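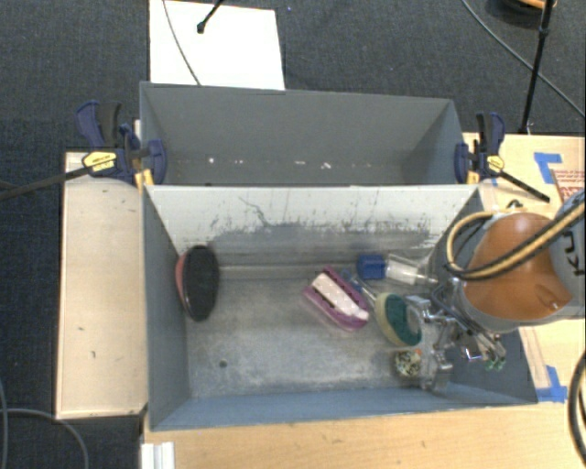
## 4. Mounting and inking photopolymer stamps

This section covers first use of the Pladard stamp press with clear or red rubber stamps. Read section 3 (levelling the base) before you begin.

### 4.1 Before you start

You will need the press, one stamp set, a Vudora dye or pigment pad, and card no heavier than the limit printed inside the lid. New stamps carry a thin film of mould release. Wipe each one with a damp cloth and leave it to dry.

### 4.2 Mounting the stamp

1. Open the lid fully until the hinge clicks.
2. Place scrap card in the lower left corner of the base and secure it with both magnets.
3. Lay the stamp face down on the card, in the position where the print is wanted.
4. Close the lid and press down over the stamp for two seconds.
5. Open the lid. The stamp should now be held by the clear plate. If it has stayed on the card, clean the back of the stamp and repeat steps 3 and 4.

**Note:** Red rubber stamps are thicker than clear ones. Remove the foam mat from the base before using them, and put it back afterwards.

### 4.3 Inking and printing

1. Replace the scrap card with the finished card, pushed fully into the same corner.
2. Tap the ink pad over the stamp. Do not drag it.
3. Close the lid and apply even pressure with the flat of the hand.
4. Open the lid and check the print without moving the card.
5. If the print is patchy, ink and press again. The second print will fall on top of the first provided the card has not shifted.

**Caution:** Solvent inks cloud the clear plate. Use them only with the spare plate, part 946.

### 4.4 Cleaning

Remove water-based ink with a damp cloth. For pigment ink, use Kerkell stamp cleaner and rinse with cold water. Do not use baby wipes on clear stamps, as the oils weaken the grip.

Store stamps on their printed sheet, away from direct sun. Slight yellowing does not affect the print.

### 4.5 Spare parts

| Part | Number |
|---|---|
| Magnets, pair | 612 |
| Clear plate | 946 |
| Foam mat | 1759 |

Order from Kelmendi, quoting the part number and the letter stamped under the base. Presses bearing the letter A take the older hinge and need a different plate.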